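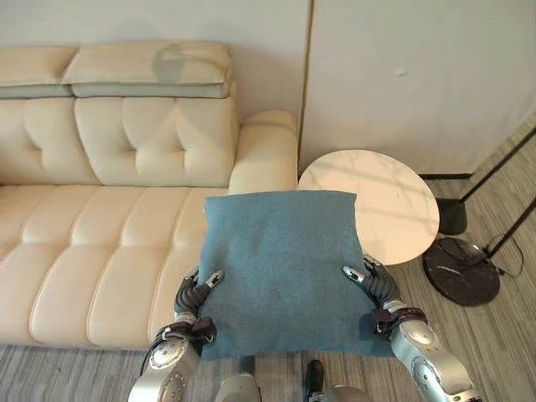 Home | Syllabus | Handouts | Readings | Contact

Posted in August by the course instructor
15 comments | Share

Textiles and the Home, Handout 4: Where Stuffing Comes From

Welcome back! This week we get to the insides of things, my favorite part of the whole course.

For most of history a seat was hard. If you wanted comfort you put a loose cushion on it, filled with whatever the farm gave you: straw, wool scraps, feathers, dried moss. Horsehair changed a lot. Curled and packed tight, it springs back for decades, and upholsterers could finally build a shape and trust it to stay there.

Then come coil springs, in the 1800s, and suddenly seats get deep! Deep seats need something to stop the filling from sliding around, so look at how buttoning spreads. A tuft is a stitch pulled right through the padding and tied off at the back. We love it as decoration now, but it started as plain engineering.

Foam arrives in the 20th century. It's light and cheap and cuts like cake (try it in the workshop, it's very satisfying).

Terms to know
Batting: a soft sheet laid between filling and cover
Welt: fabric-covered cord sewn into a seam
Ticking: tight cloth that keeps feathers in
Rub count: how many strokes a fabric takes in a wear test

On rub counts, our two workshop cloths are Tona, which wore through at 2,000, and Tralix, which made it to 3,135. Both are thin lining cloths, so don't judge them as seat covers. Feel them both before you read the numbers again.

For next class
Read the Dervishi packet up to the section on webbing. Bring a scrap of any woven fabric, bigger than your hand, and a needle you don't mind bending.

Previous | Next | Back to top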